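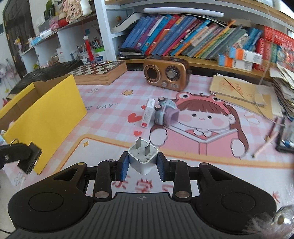
Kacper Piątek wrote:

> Did anyone get to the Nallura open day in the end? I had the
> ticket and then I had the dentist. Mostly I want to know if there
> were proper robots or just a talk and some biscuits. Also whether
> it's worth dragging the Hadari lot along to the next one, they
> sulk if nothing moves on its own.
>
> Kacper

Nine of us got there, Kacper, and the biscuits were gone by eleven. There was a talk as well. It was given by Emese Szűcs, it was short, and I would sit through it again, which I can't say of the one at Prarnari in December.

As to proper robots: no, not on our visit. You are the robot. They give you a hand-held gripper with blue pads on the fingertips and a camera looking down at them, and you tidy a desk with it. The idea is that the recordings get used later to teach an arm the same thing. I have spent twenty years trying to get out of tidying my desk and have now queued to do it to somebody else's.

The desk is a good one, mind. Pink checked mat with a cartoon girl on it, old-looking radio at the back, books, papers, a yellow cardboard box standing open. If you were expecting a white lab bench with three coloured blocks, so was I.

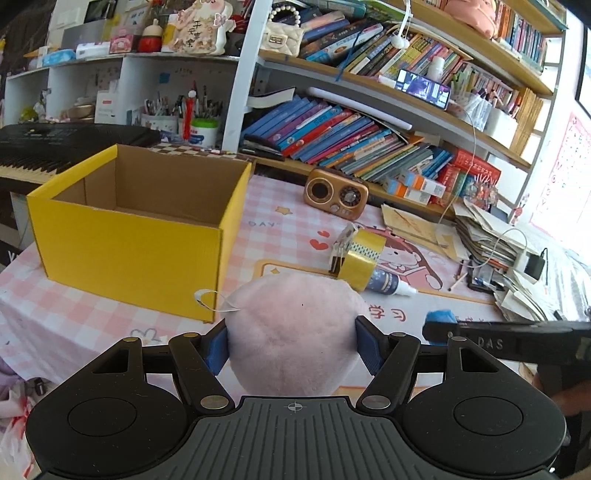 Naveed went before me and was irritatingly good. The knack is to stop thinking of it as a hand. You have no wrist to speak of, so you walk your elbow round until the fingers line up, then squeeze slowly. Fluffy things are forgiving. A plug is not, and I had several goes at mine before Emese suggested, very kindly, that I breathe out.

Two people can work at the same table with a gripper each, and you soon learn who was an only child.

They had 494 recordings in the bag when we arrived and want 2764 before they train anything, so visitors are useful for once. Bad attempts are kept too but marked as such. I asked how many of mine were marked and was offered more tea. 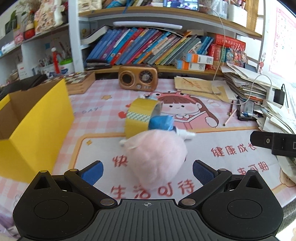 Szymon asked the question I'd been saving up, namely what happens when the desk is somebody else's desk with different rubbish on it. Emese said they don't know yet and would rather find out than guess. She wants to borrow other people's tables over the next few months. Mine is available and will take years.

For the Hadari lot: warn them that nothing moves unless they move it. If they can live with that, bring them. Parking is behind Ó Dálaigh's, the 197 bus stops outside, and the lift is not to be trusted.

Juniper Benavides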